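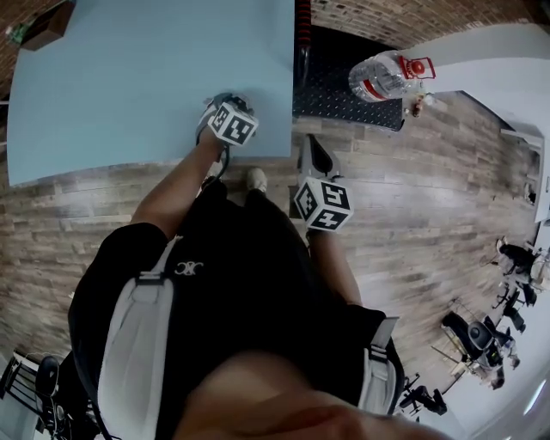
# Clellia 85 Solar Telescope

I built the first Clellia for myself, because I wanted to look at sunspots over lunch and didn't want to set up my big night scope in the driveway. Five years on I make them in small batches in my shop, and it's still the scope I grab when the sky clears for twenty minutes.

It's a white-light refractor with an 85 mm lens and a full-aperture filter cell that screws onto the front. It screws on, with a proper thread and a locking pin, so a gust of wind or a curious kid can't knock it loose (I have two curious kids, so I've tested this more than I'd like). There's no finder scope. You aim with a little pinhole sight on the side that throws a dot of sunlight on a white target, and once the dot is centered you're there.

## What you'll see

Sunspots, nice and crisp, with the dark middle and the lighter fringe around it on the bigger ones. Bright patches near the edge of the disk. On a steady morning you'll get the grainy texture across the whole surface, and wow, the first time that snaps into focus!

You won't see prominences, and flares only very rarely. For those you need a hydrogen-alpha scope, which is a different animal and costs a lot more. People email me after every big flare in the news asking if the Clellia would have shown it. Almost certainly no. What it will show you is the sunspot group the flare came from, and you can follow that group day by day as it rides across the disk. I sketch mine with my coffee at 9 a.m., before the rooftops heat up and everything starts to wobble.

## The details

- Aperture: 85 mm
- Tube length: 34 inches with the dew shield off
- Filter: Unine glass, full aperture, in a threaded locking cell
- Focuser: two-speed, takes 1.25-inch eyepieces
- Mounting: short dovetail bar, fits most small mounts
- Price: $860 with filter, pinhole sight and padded bag

The Latuheru tripod is a $300 add-on. It's heavier than it needs to be and I like it that way. If you already own a solid camera tripod and a small alt-az head, save your money.

## Please read this bit

Check the filter before every session. Hold it up to a bright lamp at arm's length, and if you see pinholes or scratches, don't use it. I'll replace the glass at cost. Never look at the sun through the scope without the filter on, not even for a second, and never swap in one of those little filters that thread onto an eyepiece. They can crack from the heat. Put the cap on before you walk away.

## Ordering

I build in batches, and the next one ships in November. The tube comes in white or dark green (the green gets warmer in summer, so I'd pick white). If you want to take pictures, ask me for the Indetti camera adapter when you order and I'll set the focuser up so your camera reaches focus. Spare caps and filter cells are always on the shelf and go out the next morning.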